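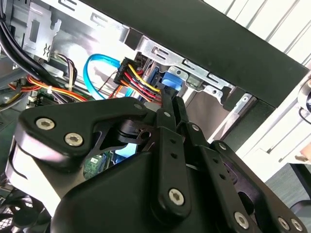

Figure 3. Wrist camera view during a cable approach inside an open desktop computer case. The gripper linkage hides part of the wire bundle leaving the power connector.

4. Occlusion-Aware Approach Planning

4.1 Problem setting

The disassembly cell has to unplug power and data cables from used desktop computers before the drives can be removed. The global planner works from a model of the case captured by the overhead depth sensor. That model is good enough to bring the gripper to the case opening. It is not good enough to close the fingers on a connector, as the cables are thin, shiny in places, and seldom routed the same way in two machines of the same type. The last part of each approach is therefore driven by the wrist camera.

The wrist camera has its own difficulty. It is mounted close to the fingers, and the gripper takes up much of what it sees. In Figure 3 the black plates and linkage bars cover most of the lower part of the view. The black power connector and the start of its yellow, red, black and orange wires can be seen against the drive cage, but the wires then pass behind the linkage bars. The tall loop of blue SATA cable to the left of the connector is in plain view. Between the left finger plate and the central bars a small piece of green circuit board shows through.

Earlier versions of our controller treated all pixels on the gripper as unknown and all other pixels as observed. This led to two kinds of error. When the mask was too tight, finger pixels leaked into the cable segmentation and produced short false cables that moved with the wrist. When the mask was too wide, useful gaps such as the one described above were thrown away, and the planner lost depth reference points close to the grasp.

4.2 Self-mask generation

We compute the self-mask from the joint state and a triangle mesh of the gripper. The mesh includes the finger plates, the linkage bars and the screw heads. Leaving the screws out was our first choice, on the grounds that they are small, but their highlights were the most common source of false features in the tracker. They are now modeled as flat discs and grown by two pixels in the rendered mask.

Rendering runs in Lureo, our perception service, on the same clock as the image stream. Each image is paired with the joint state nearest to its exposure midpoint. If no joint state lies within one control period, the image is dropped and the previous mask is not reused. Reusing it looked harmless in slow motion tests and caused visible fringe errors as soon as the fingers moved at working speed.

The small round holes in the linkage bars need separate treatment. At most poses they show a sliver of background that is too small to segment but large enough to change the local texture. We fill the holes in the mesh before rendering. The larger openings between the bars are kept open, and pixels seen through them are marked with a lower weight, w = 0.5, in the cost described below.

Camera-to-gripper calibration is refined at the start of every shift by fitting the rendered outline to the image outline over 26 finger poses. The fit updates the camera rotation and translation only. Camera intrinsics are held fixed.

4.3 Cable representation

A cable is stored as an ordered list of control points with a radius and a color label. The color label is used for association between images and has no electrical meaning in the planner. Bundles are stored as a single cable with a larger radius until they fan out, at which point they are split if at least three consecutive control points can be told apart. In practice, the wires near a power connector are often kept as one bundle, and this is the safer choice for grasp planning.

Each control point carries one of three states: observed, hidden or free. An observed point was matched in the current image. A hidden point lies behind the self-mask or behind another modeled object, and its position is carried forward with growing covariance. A free point is in view but was not matched, which normally means that the cable has moved. Free points are removed after five images. Hidden points are kept for as long as the covariance stays under the limit, and at most for 60 images.

The distinction between hidden and free is what the tight self-mask buys. With the wide mask, points near the fingers were nearly always labeled hidden, and the planner went on trusting cable positions that the camera could have corrected.

Dark cables remain the weakest case. A black cable passing near a black linkage bar gives little contrast at the mask boundary, and the segmentation tends to end the cable a few pixels early. We do not try to recover these pixels. The end point is labeled hidden if it falls within eight pixels of the mask, and the tracker extends it along its last tangent.

4.4 View selection and motion

Cokono, the local planner, samples candidate wrist poses in a cone around the approach axis. For every candidate it renders the self-mask and projects the cable model into the predicted view. The cost of a candidate is

J = a H + b D + c C

where H is the weighted length of target cable hidden by the gripper, D is the joint-space distance from the current pose, and C is a clearance term computed against the case, the drive cage and all cables other than the target. The weights a, b and c were set by hand on three cases and left unchanged for the trials in Section 5.

The planner draws 300 candidates per cycle. Most are rejected by the clearance check before any rendering takes place. Rendering the remainder at quarter resolution brings the mean cycle time to 42 ms on the cell computer, which leaves room for the tracker on the same graphics card. Full resolution changed the selected pose in very few cycles and was dropped.

A rotation of the wrist about the approach axis is usually the cheapest way to bring a hidden connector back into view. Where the case walls prevent this, the planner backs out along the last collision-free segment and tries again from a different side. Backing out is limited to two attempts per target. After the second attempt the target is deferred, and the task layer moves on to another connector. Removing a neighboring cable often clears the way to the deferred one, so deferred targets are placed at the end of the queue and are not marked as failed.

Finger opening is treated as a free variable during the approach. The linkage spreads as the fingers open, and the amount of the view it covers changes with it. We found no single opening that was best for all wrist poses. The planner therefore evaluates three openings for each candidate that passes the clearance check, subject to the minimum opening required by the target.

4.5 Grasp commitment

Motion stops being revised once the commit condition holds. The condition requires that the connector body has been observed in four of the last five images, that its position covariance is below the finger tolerance, and that no free point of another cable lies inside the closing volume. Hidden points inside the closing volume do not block the commit, but they lower the closing speed by half.

The third requirement was added after the data cable loops proved hard to avoid. A stiff loop can spring toward the fingers when a neighboring bundle is pushed, and the change is visible to the camera one or two images before contact. Checking for free points gives the controller time to stop. Thin twisted wires are handled in the same way, with the closing volume grown by a fixed margin, as their radius is often underestimated.

After closing, control passes to the force controller in Fusier. Vision is not used during the pull. The wrist image is still logged together with the mask, the cable states and the selected candidate, so that a failed pull can be replayed against the planner without the robot.

4.6 Implementation notes

The three modules exchange messages through a shared memory ring with fixed record sizes. Cable models that exceed the record size are truncated at the end farthest from the target, and a flag is set. The flag was raised in cases with many unused power leads, where most of the truncated length was outside the working area.

The mesh renderer and the replay tool were written by Mohandas Sundaram. All results reported in Section 5 use the build tagged 4/26/23. Kocsis, the labeling tool used for the segmentation data, stores masks as polygons, and these were converted to pixel masks at native resolution before training. Polygons with fewer than four vertices were discarded at this step. Annotators labeled the gripper and the cables in separate passes, and where the two labels overlapped, the gripper label was kept.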